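Trultton Home Fair: was it worth the trip?

I paid 10 pounds to get in, plus parking, so I'll admit I arrived wanting to be talked round. The leaflet promised "colour for every corner of the home". I have been to enough of these fairs to know that usually means cushions.

The hall is further from the station than the website lets on. The organisers say 410 stands were booked. I can't check that, but two whole aisles near the back sold nothing but phone covers and fudge, and I'd want to know if those went into the total.

Flukach had the biggest pitch and the loudest music. Their new range is meant to calm you down. I asked what was calming about a storage box and was handed a brochure. Angelica Calimlim, who was running the stand, did at least admit that the colours are the same as last year's with new names.

The smaller displays along the side wall were more to my taste. Pale lavender next to a strong yellow-orange is a pairing I'd have sworn I disliked, and I went back to it twice. The bright green fabric I'm less sure of. It might look cheerful in a hall with a bright white background, but my front room faces north and gets the sun for an hour in July.
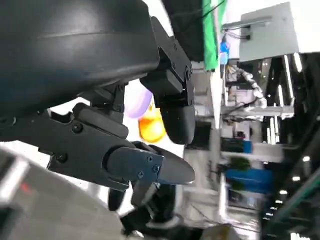 The talks

I sat through one and left halfway through another. Cuiping Jia spoke on living with strong colour and was good when she stuck to her own flat, where she has repainted the hallway five times. She was less good on why we should all buy Ertürk paint, and she didn't mention a price until someone at the back shouted for one.

The second talk was from Sustside and claimed that a brighter room makes you tidier. The proof was a survey of 2,692 of their own customers. I'd like to hear from people who hadn't just spent money on a bright room.

Food and getting home

The soup was fine. The queue for it was not, and there were far too few chairs. Bring a sandwich. Buses back to the station stop earlier than the fair does, so check the times before you go in.

I bought one tea towel.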